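# Gbeho, l'intégrale tome 2 : vous l'avez reçue ? (spoilers à partir du chapitre 14)

**mirabelle_bulle**

Coucou tout le monde ! Mon libraire m'a appelée ce matin, j'ai filé à la pause de midi et j'ai ENFIN le tome 2 de l'intégrale Gbeho entre les mains. 233 pages, dos rond, papier un peu plus épais que le tome 1 (et ça se sent, il pèse son poids dans le sac). J'ai lu la moitié dans le tram et raté mon arrêt.

Pour ceux qui débarquent : c'est la série d'Oluwatosin Idahosa, scénario et dessin, avec la ville de Drarnthorpe coupée en deux par le canal et la passeuse qui transporte les morts d'une rive à l'autre. Chez Pustier, qui avait laissé la VF en plan pendant une éternité.

Première impression : les couleurs ont été refaites et je suis fan. Les nuits sont enfin lisibles. Par contre le lettrage... je ne sais pas, j'ai l'impression que les bulles respirent moins qu'avant. Vous en pensez quoi ?

---

**Korrigan29**

Reçu aussi. Pas d'accord du tout sur les couleurs, désolé. Dans les fascicules, les scènes de canal étaient presque illisibles et c'était VOULU. On avançait à tâtons avec la passeuse. Maintenant on voit chaque brique du quai, super, on dirait un guide touristique de Drarnthorpe.

Le lettrage, oui, c'est serré. Regarde la page 108, la grande dispute avec Nilter : il y a une bulle qui touche carrément le bord de la case.

---

**mirabelle_bulle**

> on dirait un guide touristique de Drarnthorpe

Haha, méchant ! Mais moi je n'avais jamais compris qu'il y avait quelqu'un sous le pont à la fin du chapitre 9. Jamais. Je l'ai découvert dans le tram. Alors l'obscurité voulue, je veux bien, mais si je rate un personnage entier c'est un peu dommage, non ?

Et la page 108, je viens de vérifier, tu as raison, c'est moche.

---

**papivole**

Bonsoir. Je n'ai que les fascicules, les vieux, avec la couverture qui se décolle. Question toute bête : est-ce que l'intégrale reprend le courrier des lecteurs et les petits strips de Nilter en quatrième de couverture ? C'est la seule chose qui me ferait repasser à la caisse. Les strips où il essaie de vendre sa barque me font encore rire.

---

**Korrigan29**

Les strips oui, regroupés à la fin, deux par page et en petit. Le courrier non. Il y a un cahier de croquis à la place, avec les premières versions de la passeuse (elle avait les cheveux longs et une espèce de lanterne, ça ne lui allait pas du tout).

---

**papivole**

Deux par page, à mon âge, il va me falloir la loupe. Merci pour l'info, je garde mes fascicules.

---

**Lunedeau**

Hop, je m'incruste avec le sujet qui fâche : le chapitre 14.

**SPOILERS, vraiment, arrêtez-vous là si vous n'avez pas lu**

Est-ce que quelqu'un ici pense sérieusement que Nilter est mort ? On ne voit que son manteau dans l'eau. La passeuse ne prononce pas son nom, alors qu'elle prononce TOUJOURS le nom des gens qu'elle fait traverser, c'est la règle posée dès le premier épisode. Pour moi il est sur la rive est et il se cache.

---

**Korrigan29**

Il est mort. Elle ne dit pas son nom parce qu'elle ne peut pas. C'est tout le sujet de la série, enfin ! Si Nilter revient au tome 3 avec une écharpe et un bon mot, j'arrête.

---

**mirabelle_bulle**

Je suis team Lunedeau. Et j'ajoute une pièce au dossier : la barque. Elle est amarrée côté ouest au début du chapitre et côté est sur la dernière planche. Qui l'a déplacée ?

---

**Korrigan29**

Une erreur de raccord. Idahosa dessine tout sans assistant, il y en a plein, des erreurs de raccord. Au chapitre 6 le tatouage de la sœur change de bras.

---

**Lunedeau**

Le tatouage c'est une erreur, je te l'accorde. La barque prend la moitié de la planche ! On ne dessine pas une barque aussi grosse au mauvais endroit par distraction.

---

**papivole**

Dans le fascicule d'origine la barque est aussi côté est, je viens d'aller voir au grenier. Avec toutes les corrections qu'ils ont faites pour l'intégrale, ils l'auraient remise à sa place si c'était une bourde. Je dis ça, je ne prends pas parti.

---

**Korrigan29**

Mouais. Bon. C'est un argument. Je n'aime pas ça.

---

**mirabelle_bulle**

Papivole au grenier à onze heures du soir pour une barque, voilà pourquoi j'adore ce forum !!

Je mets à la suite un petit récap de ce qu'on sait pour la suite et les à-côtés, je l'éditerai au fur et à mesure :

- **Tome 3** : annoncé pour novembre par Pustier. Mon libraire n'a encore rien dans son logiciel, donc prudence.
- **Tirage de tête** : 200 exemplaires, toilé, avec un ex-libris signé. Déjà parti en précommande chez moi, mais il en restait peut-être dans les petites librairies, ça vaut un coup de fil.
- **Ma photo du moment** :
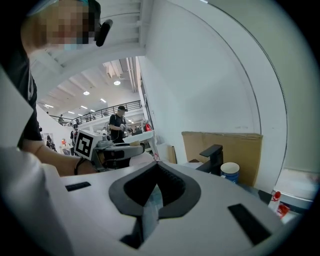 - **Dédicaces** : rien de confirmé. J'ai lu le nom d'Idahosa sur une liste provisoire de festival, et le lendemain il n'y était plus.
- **Hors-série** : le one-shot sur la sœur reste inédit en français. J'ai écrit à l'éditeur, on m'a répondu « c'est à l'étude », on connaît la chanson.

---

**Lunedeau**

Merci pour le récap ! Pour le tirage de tête, j'ai appelé trois librairies, deux n'en ont jamais vu la couleur et la troisième m'a proposé une liste d'attente. Je me suis inscrite sans y croire. Le prix pique, d'ailleurs, je préfère ne pas l'écrire des fois que mon mari passe par ici.

Sinon vous conseilleriez de commencer par l'intégrale ou par les fascicules d'occasion ? C'est pour ma nièce, seize ans, elle lit surtout du manga.

---

**Korrigan29**

Les fascicules. Le rythme est fait pour, il y a une chute toutes les vingt-deux pages, et en intégrale les couvertures sont reléguées à la fin, du coup les chapitres s'enchaînent sans pause.

---

**mirabelle_bulle**

L'intégrale ! Elle va chercher les fascicules pendant six mois, payer le numéro 3 un prix de fou, et abandonner avant d'arriver au canal. Et puis les nuits lisibles, pour quelqu'un qui débute, c'est quand même un cadeau (oui Korrigan, je te vois lever les yeux).

---

**papivole**

J'ai le numéro 3 en double, la couverture est un peu cornée en bas. Si ça intéresse la nièce je l'envoie contre le timbre. MP.

---

**Lunedeau**

Papivole, MP envoyé !! Je prends quand même l'intégrale tome 1 en plus, elle comparera les couleurs et elle viendra vous départager.

---

**Korrigan29**

Elle me donnera raison. Je viens de relire le 14, au passage, et sur l'avant-dernière planche il y a deux rames dans la barque alors que Nilter en avait cassé une au chapitre 12. Quelqu'un peut vérifier dans les fascicules ?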